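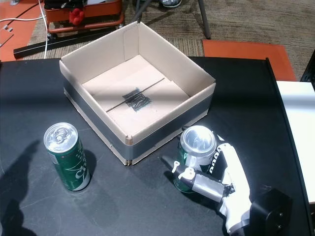

**Figure 1.** Can-to-box task with the rented hand kit. Two green beverage cans, one open cardboard box, black tabletop.

### 4.2 Five weeks with the Lenside hand kit

I'll admit I came into this part of the review a little grumpy. The Kowalczyk gripper we covered in Section 4.1 had been easy to like, and the Lenside kit showed up in March with a 23-page setup guide and a bag of screws that didn't match the parts list (we had five left over, and I still have them in a mug). But once the hand was bolted to its mounting block, I started having fun with it!

The task in Figure 1 is the one we ran most. The hand takes a drink can from beside the box and puts it inside, and then we set the next one out. Cans are a nice test for a hand like this: they're smooth, they're round, and they dent if you squeeze too hard. We lined the floor of the box with flat pieces of cardboard and left it that way for all the runs. I taped the lower walls too, early on, and never redid it.

We logged 776 tries in all. I scored each one by hand as a place, a drop or a miss, and a second person at the Hitulham lab scored them again from the recordings. We disagreed on eight, mostly cans that landed on the rim and then tipped in, and we threw those out of the totals in Table 3.

What I liked best was how the fingers wrap. With the default grip, one finger comes across the front of the can while the thumb side closes around the back, and you don't have to line things up perfectly to get a hold. What I liked least was the software. The grip force slider goes back to its factory setting every time you restart the controller, and I forgot this more often than I'd like to put in print. Lenside's support desk told us a fix was planned, but we didn't get one before the rental ended.

One more gripe, and it's about price. The rental covers the hand and the block but not the spare fingertip clips, and you'll want spares. The Trasilcombe kit in Section 4.3 includes a set, so keep that in mind when you compare the monthly costs in Table 4. I've listed both kits there without tax or shipping.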